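Speaker notes, Wednesday session, "Sleeping Badly in Nice Rooms"

Slot is 2 pm, right after lunch, so half of them will be drowsy before I open my mouth. Start louder than feels normal. Water on the left side of the lectern this time.

OPENING

Good afternoon! Show of hands, who slept well last night? (Wait. Let them look around.) Okay, and who slept well the night before that, at home? (Wait again, more hands, I hope. If it's the same number, laugh and skip to the curtain story.)

I'm going to talk about the first night in a strange bed. I spent 174 nights away from home in one year, back when I was doing training visits for Hinrichs, and I kept a notebook next to every one of those beds. Bedtime, wake-ups, room temperature if the thermostat would tell me, what I ate, how grumpy I was at breakfast. I'm not a doctor, I say that early and I'll say it again at the end. I'm a person with a notebook and a lot of opinions about pillows.

THE FIRST NIGHT

The thing I want them to go home with: the first night is just worse, for loads of people, and it's no sign that you're bad at traveling. Sleep researchers call it the first-night effect. Part of your brain seems to stay a bit more alert in a new place. You hear the ice machine. You hear the elevator. You hear a man two doors down zip up a suitcase, and you're wide awake planning what to say to him.

In my notebook the second night was nearly always better, and the third was better again if I hadn't changed rooms. So if you have a big meeting or a race or a wedding, and you can swing it, get there two nights early. I know, I know, who's paying for that. Taner Aksoy asked me exactly that when I tried this talk out in February and I didn't have a good answer. My answer now is: do it for the one trip a year that really matters to you.

Curtain story (short version!). The Greminon, sixth floor, curtains that stopped about a hand's width short of each other. Streetlight right through the middle, onto my face. I used the clips off a pants hanger to pinch them together and I have done that in every hotel since. Ask if anyone else does the hanger trick, somebody always does and they get so excited.

THE BED ITSELF

Slow down for this part, it's the part people write down.

Hotel beds are made up for looks and for speed. Tight sheets, big duvet, a pile of pillows. Randi Rønning ran housekeeping for years and she told me her whole team hated the tight tuck at the foot, but guests expect it, so in it goes. First thing I do in a room, before shoes off even, is yank the sheet loose at the bottom. My feet need to be able to point up! Then I throw back the duvet and leave it open for a while so the bed isn't stuffy when I get in.

Next, the duvet. Too warm in my experience, nearly always, and then you kick it off and get too cold and there's your 3 am wake-up. Ask the desk for a plain blanket. They usually have one. If they don't, sleep under the sheet with the duvet folded over your legs only.

Next, what you sleep in. Bring the same old T-shirt you wear at home, and don't wash it right before the trip. It should smell like your own bed. Beca Eynon told me this was disgusting, and then wrote to me a month later to say it worked.

(Click through these, don't stop to talk over them.)

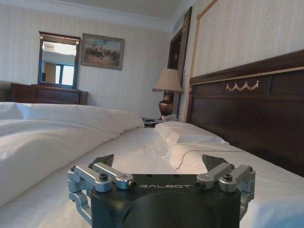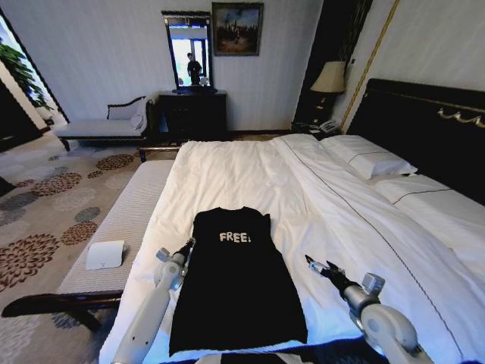
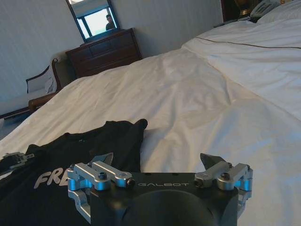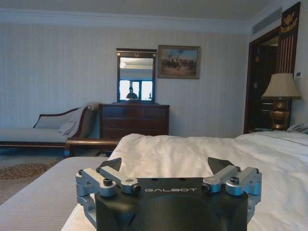
Slides 11 to 14: white bedding in a hotel-style room. T-shirt on slide 12.

PILLOWS

Okay, pillows. I could do the whole hour on pillows and Svatopluk Vlček, who booked me, has politely asked me not to.

Most people I talk to use too many. They climb in, there's a heap, they lie on the heap, and their chin's on their chest all night. Take the extras off and put them on a chair. If you sleep on your side, keep one and hug it, or put it between your knees. If you sleep on your back, one thin one. If you sleep on your stomach, I can't help you, see me at the coffee break.

Can you bring your own? Yes, if you're driving. I did it by plane for a while with a squashable travel thing from Fukby, and it was fine, but it took up a third of my bag. These days I bring only the pillowcase. Same idea as the T-shirt, weighs nothing. Pick a loud color so you don't leave it behind! I've lost two white ones that way.

NOISE AND LIGHT

Ask for a room away from the elevator and away from the ice machine. Ask when you book and ask again at the desk, nicely. High floor if there's a street, low floor if there's a roof bar.

Earplugs: practice at home first. If the first time you ever wear them is the night before something important, you'll lie there listening to your own heartbeat.

Little lights. The smoke detector, leave it alone obviously. The TV standby light, the thermostat glow, the charging thing on the desk, all of those get a sock or a washcloth. I carry a bit of painter's tape and I feel like a spy.

(If I'm past the half hour, cut the fridge bit and go straight to the alarm clock.)

Fridge bit: they hum. Find out before you brush your teeth, because you won't want to crawl behind the cabinet after.

Alarm clock: check it. Somebody who stayed there before you had a flight. The Kosent in the off-season, 4:40 am, full-volume country music. I've checked every clock since.

WHEN YOU'RE AWAKE ANYWAY

Say this gently, there'll be people in the room who have real trouble with sleep.

Don't do the math. You know the math, "if I fall asleep now I get four hours." Turn the clock around. If I've been lying there getting cross for what feels like a long time, I get up, sit in the chair, and read the most boring thing in the room with one lamp on. Usually the fire safety folder. I go back when my eyes get heavy.

And if you're sleeping badly at home too, week after week, please talk to a doctor. Still just a person with a notebook.

QUESTIONS

Benedikt Teuber has the roving mic. Repeat every question before answering, I forgot last time and the back rows complained.

Likely ones: melatonin (send them to their doctor or pharmacist), jet lag (different talk), bedbugs (check the mattress seams, keep the suitcase off the bed, move on fast or we'll be there all afternoon).

Handouts are in the blue folder. Pick up the clicker from the front desk and give it BACK.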